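About us

Varghese & Hulley is a small translation and news-reading service for people who follow politics in countries whose languages they don't speak. We read parliaments, party papers, regional dailies and a great many long interviews, and we put them into plain English the same day if we can.

It began with a newsletter. Parvathi Rodrigues was working nights at a library in Tolano and kept sending friends her own translations of coalition talks that the English papers had squeezed into two lines. The friends passed them on, the friends of friends wrote in with questions (so many questions!), and by October she had 480 readers and a very full inbox. Gangadharan Fernandes joined her that winter to look after the South Asian pages, and we have been growing ever since.

There are 13 of us now, working in nine languages between us. Lavanya Salian runs the morning desk, which starts at 5.30 and gets through a frightening amount of tea. Thaís Caldeira covers Brazil, Portugal and Angola and will happily talk you through a Brazilian runoff for as long as you'll let her. Manaia Tuhiwai edits everything before it goes out, and is very strict about the word "slammed".

What do we love about this work? Mostly the interviews. A minister talking for an hour to a paper at home will say things that never make it into a press release, and there's a real thrill in finding the one answer that explains a vote three weeks later. We translate the questions as well as the answers, and we keep the awkward bits in.
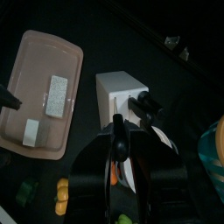

We take no money from parties, governments or lobbying firms. Our 2,364 subscribers pay for the whole thing, and the archive of 836 full-length interviews is open to any school or public library that asks.

Our office is on the second floor in Manville, above the bus station. If you read a language we don't cover yet, or you've spotted a mistake in one we do, please write to the morning desk. Lavanya reads every message before eight.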